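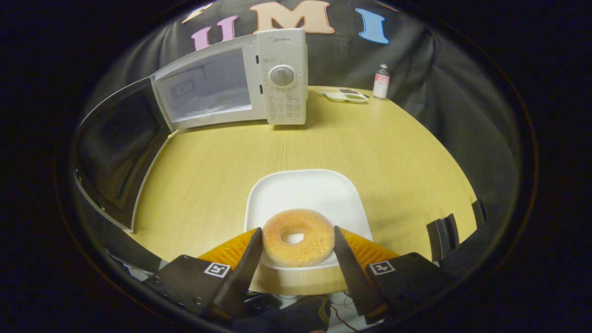 Donut at the plate rim, microwave open behind it. View from the hand-held gripper.

Forums > Manipulation > Teaching by demonstration > Soft items, hand-held or teleop?

Search this board Advanced

turnim_leszek
We're recording a kitchen task by hand: pick up the donut, put it in the microwave, shut the door. We have 61 demos so far and want 100. My question is whether to do the rest by remote control on the arm itself. The policy squeezes too hard on glazed ones.

cenier8
Stay with hand-held. You feel the donut through the grip, and with a leader arm you mostly don't. Our teleop demos of bread rolls were slow and full of pauses, and the policy learned the pauses.

FelicjaZ
I disagree. By hand you can reach with your wrist at angles the arm can't hold. We threw out 8 of our first 10 for that at Honderix. Teleop is slower but every demo is one the arm can repeat.

cenier8
That's a filtering problem. Run the poses through your IK before you keep them.

FelicjaZ
We did, that's how we found the 8. It still cost us the afternoon.

bielecka_lab
How are you picking it up, Leszek? In your picture the fingers have it from the two sides, right at the edge of the plate. If half your demos go in like that and half go over the top through the hole, I'd fix that before changing the method.

turnim_leszek
Mixed. Two of us recorded and we never agreed on a grasp. I'll sort them by person and train on the side grasps only.

cenier8
Do that first. And log finger width if you don't already.

turnim_leszek
Logging it. Will post the numbers when the run is done.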